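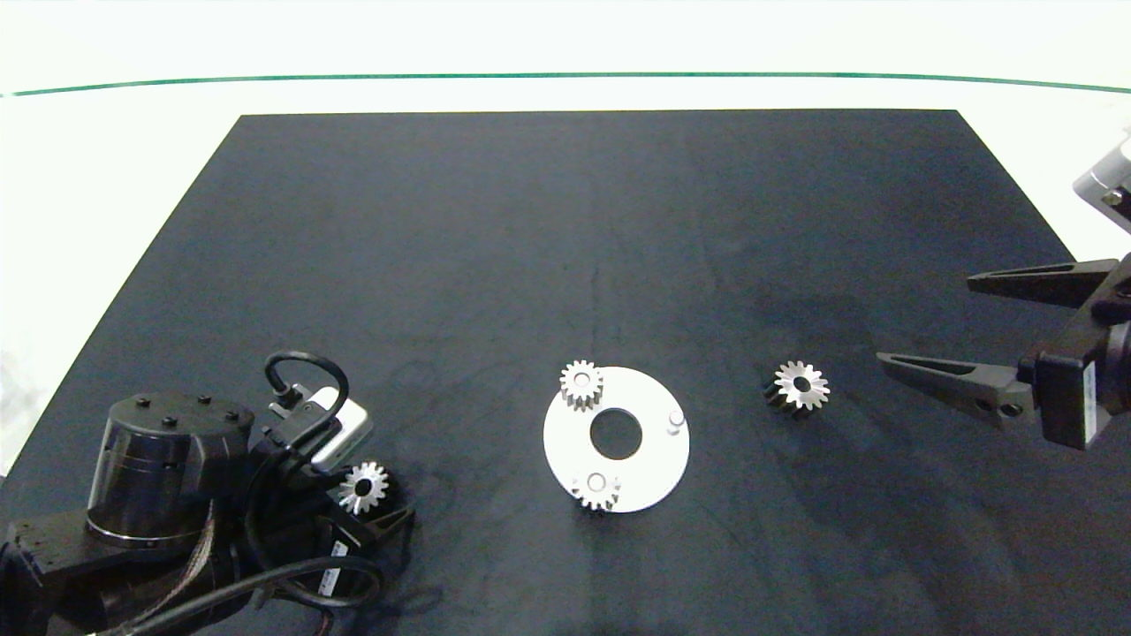 Posted by: Rowan Tillery

February 1, 2026

OK so, gear task, picking up where the last entry left off. Two gears on the plate, left arm holding the next one, the bare pin waiting on the right side, and the planner sitting there with "NO FEASIBLE HANDOVER" in the log like it's my fault. (It was my fault. More on that in a minute.)

First the boring stuff so I can find it later. Planner is Kerska on the handover branch, perception is Eddale with the small-parts weights, and both arms were recalibrated with Caltard this morning before I touched anything else. Right arm came out fine on the first pass. Left arm I had to do twice, since I'd left the old tool offset in the config and every residual was pointing the same direction. If you ever see that in the Caltard plot, a tidy little flock of arrows all leaning left, don't go hunting for a loose bolt. Check the tool offset first!

Now the actual problem. The bare pin is on the right side of the plate and the gear is in the left gripper. Kerska has three ways to deal with that: reach across with the left arm, hand over in the air, or put the gear down and let the right arm pick it up. The cost function was written when we only had the one arm, so it loves reaching across. Reaching across means carrying the left wrist and all its cabling over two gears that are sitting on the plate already, and I don't trust that loop of cable one bit. It isn't in the collision model. I know it isn't in the collision model because I'm the one who took it out last year when it was slowing everything down.

So this morning I put it back, as a fat capsule glued to the wrist link. Crude, but it does what I want, and reach-across gets rejected now for any pose where the capsule dips below the clearance plane. Great. Except then the planner falls through to the air handover, and that one fails too, every time, and it took me until lunch to see why. The handover sampler was still picking its meeting poses out of the old box, and the old box is centered over the left half of the mat. The capsule eats most of that. What's left is a thin slice where the right arm can get there but has to come in with its fingers pointed nearly straight down, and then it can't grab a gear by the rim.

Moved the box toward the right and up a bit. Sampler finds poses again. I also bumped the seed count from whatever silly default we had to 354, which sounds like a number I picked for a reason and is really just where the success curve went flat on the laptop. Planning time is still fine for our purposes, you barely notice it next to the vision step.

Which brings me to Eddale.

Small shiny gears on a matte black mat ought to be a gift. Bright thing, dark thing, done. And the segmentation is good, I have no complaints about the masks, even with the smudges and wipe marks on the mat, which I'd expected to throw false hits all day long. What's bad is the orientation. A gear lying on the mat on its side, teeth toward the camera, is giving me a pose that flips between two answers from one update to the next. You get the right axis, then you get the axis swung way around, then the right one again. It's the bore. Eddale leans on the dark circle in the middle to decide which way the gear faces, and the shadowed side of the gear body is dark as well, so the ellipse fit grabs a bit of that and off it goes.

I went through the saved crops to see how bad it was. Out of 2327 crops where the gear was on its side, 1732 came back with the correct axis. That's nowhere near good enough to send a gripper in on. The gears lying flat on the plate are much happier, no flips that I could find, so it's really just the side-lying ones, and I'm glad it's that narrow.

Things I tried, in the order I tried them:

Turning up the smoothing on the pose filter. Made the flips slower. Thanks, filter.

Rejecting any pose that jumps too far from the last one. Works nicely until the first pose is the wrong one, and then it cheerfully defends the wrong one forever.

Running the fit twice, with and without the bore, and only accepting the answer if the two agree. This is the one I'm keeping. The tooth outline by itself is noisy but it doesn't flip, so it makes a good referee. When they disagree we wait for another update, and if they keep disagreeing Kerska gets told "position only" and is allowed to nudge the gear but not to grasp it.

The nudge thing is a hack and I'm fond of it. Open fingers, come in low, one finger touches the gear body and pushes it a little so that Eddale gets a new view. There's a soft shadow over the right half of the mat, under the right gripper, and I want to know if it's hurting us, so the nudge goes toward the plate, where the light's better. I capped how far it can push so it can't shove a gear into the plate and knock things off. I'd like somebody to look over that cap before we let it run alone. It's a constant in the code and it should be computed from where the plate edge is.

Little side note on the plate. Eddale had been treating it as a solid disc! The big hole in the middle shows the mat straight through, and the grasp checker thought there was a surface there to rest a finger on. Swapped in the ring mesh. It didn't change any result today, but it would have bitten us the first time somebody tried to regrasp near the center.

And another on the target pins. Kerska takes the pin positions from the plate pose plus the drawing, evenly spaced around the hole, and assumes the plate hasn't rotated. It rotates. Any time a gear goes down a bit crooked the plate can creep, and then the last pin isn't where we think it is. For now I re-detect the bare pin directly right before the final approach. Light gray post on a bright white plate, so contrast is lousy and I'm matching on its shadow edge more than on the pin itself. It held up this afternoon, but I wouldn't bet on it under the ceiling lights over at Kramer. Somebody there should try it before we ship them this branch.

State machine changes, for whoever merges this: there's a new state between GRASPED and APPROACH, called PICK_ROUTE, and it's where the across / handover / put-down choice lives. It used to be buried inside the planner call and you couldn't see which one it had picked until the arm was moving, which made for some exciting moments with my hand near the stop button. Now it prints the choice and the cost of all the options, and in step mode it waits for the key. Please use step mode. I know it's annoying.

Also changed the order of the finger check. The right gripper now has to report fully open before the left arm is allowed to start toward the handover pose. Before this they ran in parallel, and if the open command got dropped you found out late.

Dry runs in the simulator with all of this on look good, and the cable capsule stays clear in every handover I replayed. The simulated gear is a perfect cylinder with pretend teeth, though, so I'm not reading anything into the insertion part. Real insertion needs the little wiggle search, and that's tuned for the older, taller pins from the Eddale demo kit. I set the search radius down to 2 mm to start and left the downward force where it was. Might need to come down too.

Still open:

- capsule for the right arm's wrist as well (I only did the left, got lazy)
- nudge cap from plate edge, see above
- log the referee disagreements with the crop attached, so we can retrain on them in March when the labeling queue frees up
- Caltard should warn when the tool offset in the config is older than the calibration file. I've been burned by this more than once and I'll write it myself if it's nobody else's favorite thing
- shadow test: same gear, same pose, left half and right half of the mat

Branch is pushed, config is in the usual folder with today's calibration next to it. I'm leaving the old sampler box in there, commented out, in case the single-arm people want it. Next up is the handover on the real arms in step mode, slow speed, with the put-down route as the fallback.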